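About Limunico

Started with one leaf net and a ute. Now four of us, two vans, over 68 pools on the books between Elora Street and the Wysocka estate. Backyard pools mostly, a few school ones.

What we do — vacuum, brush, skim, water test, filter clean. Green pool rescues too, by quote. We look at the floor first. Plenty of people ring about the water and forget whats lying on the bottom, so we check for scratches, streaks and bits of debris before we touch the chlorine.
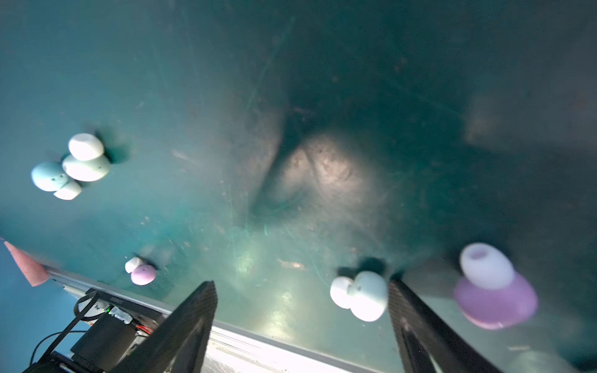
Teal pool floor with specks of debris, seen through slightly murky water.

Regular visits every 2 weeks, or every 3 over winter. Same person each time where we can. You get a note in the letterbox with the readings — or a text, your choice.

We don't do fencing or tiling, sorry. Try Gretix for that, they're just round the corner and good to deal with.

Bookings for summer open in October and fill up quick. Ring or use the form, we'll get back to you same day usualy.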